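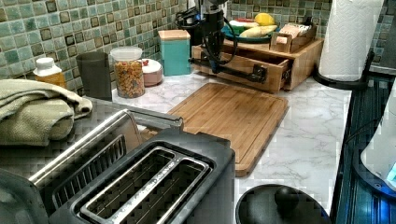 ## Monport season pass: blackout days and the partner-hill days

**tuck_knee**

Trying to work out the Monport pass before the early price ends in November. The terms say the mid-tier pass is "valid at Inberg for 5 visits, excluding peak periods." The Monport calendar shows its own peak periods. Inberg publishes a different set. Which one governs a visit to Inberg on a Monport pass?

Second question. The mid-tier is 650 and the full pass is 900. Day ticket at the window was 81 all last season. I expect nine days at Monport and three at Inberg.

**edgeangle**

Inberg's calendar governs. The scanner at their gate reads the pass as a partner product and checks it against the Inberg date table. I was refused on a date that was open at Monport and had to buy a window ticket.

On price: twelve days at 81 is 972, so either pass beats the window. The 250 difference only matters if you ski peak dates. If you would otherwise pay window price on those, break-even is four peak days.

**slowgroomer**

Disagree on the calendar. Section 4 of the pass terms says "peak periods as defined by the issuing resort." The issuing resort is Monport. If the gate refused you, the gate was wrong and you were owed a refund of the ticket.

**edgeangle**

Section 4 covers discounts (food, rental, tuning). Partner access is in the addendum, a separate file. The addendum says "subject to the operating calendar of the host resort." I did ask for a refund and was sent that paragraph.

**slowgroomer**

"Operating calendar" is opening hours and lift status. It does not say peak periods. I would push back on that.

**tuck_knee**

Read both. The addendum does not define the term. I'll email before buying and post the reply. 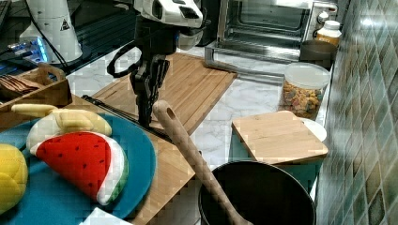
Page 2 of 3

**railgrind_dad**

Adding a complication. If you reload onto an old Jilix card, check that it is the newer type. The older ones scan at Monport but Inberg replaced its readers and they do not pick them up. You then have to go to the ticket office for a paper pass on each visit, and the office does not open until 8:30. First chair is 8:00.

The card exchange is free at Monport guest services. Do it before the season. The line in the first week is long.

**edgeangle**

Confirmed. Newer cards have the number printed on the back, lower right. Older ones have it on the front.

**northbowl**

Family of four here, so the arithmetic is different. Two full and two junior came to 1,683 with the early price. For that we get no blackouts at either hill and one free tune per pass. The mid-tier has no tune.

The tune is done at Shetty, at the bottom of the access road. Edges and wax only. Base repair is extra — ask for the price before you leave the skis.

**slowgroomer**

I would not count the tune as worth anything. Shetty's machine takes off more edge than needed and they set one bevel for everyone. I do mine at home.

**northbowl**

They will set the bevel you write on the ticket. If you leave that line blank you get the default. My skis came back at the angle I asked for, checked with a gauge.

**slowgroomer**

Fair. The line was not on the form when I last used them.

**tuck_knee**

Reply from Monport pass office, in part: "Peak period restrictions at partner resorts follow the partner resort's published calendar." So edgeangle is right in practice. They also said the addendum wording will be revised.

Two of my three Inberg days fall on their peak dates. Those are 162 at the window against a 250 upgrade, and all nine Monport days are off-peak. Going with the mid-tier.

**slowgroomer**

Keep that email on your phone. I still read section 4 the other way, but the wording you have now is clear.

**railgrind_dad**

And check the card type.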